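How to run the kitchen station on open day

These steps are for hosts at the Furdale open day in July. The kitchen station is in room 409. Each demonstration uses one operator and one host. The operator runs the robot and the host talks to visitors.

Before the doors open

Step 1: Put the vegetables and fruit in the left basin and the dish rack in the right one. Leave the counter on both sides of the sink clear.

Step 2: Ask the operator to load the Prenero plate routine and run it 2 times with no visitors in the room.

Step 3: Open the door when the operator says the arm is ready. Visitors stand behind the floor tape at all times.

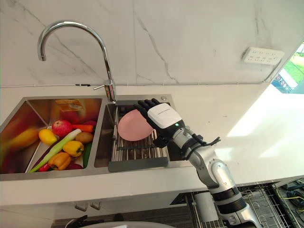 During the demonstration

Step 4: Tell visitors what to watch. With the pink plate held upright over the rack, point out how the black fingers curl over its top and right edge. The plate has to stay close to vertical to go between the rods.

Step 5: Do not talk to the operator while the hand is holding a plate. Save questions until the hand is open and the arm is back at its start position.

Step 6: If a plate slips, ask visitors to stay where they are. The operator stops the arm first, then you can pick up the plate.

After each group

Step 7: Write the group size on the sign-in sheet and send visitors on to the Aranda sorting station. For technical problems, call extension 653.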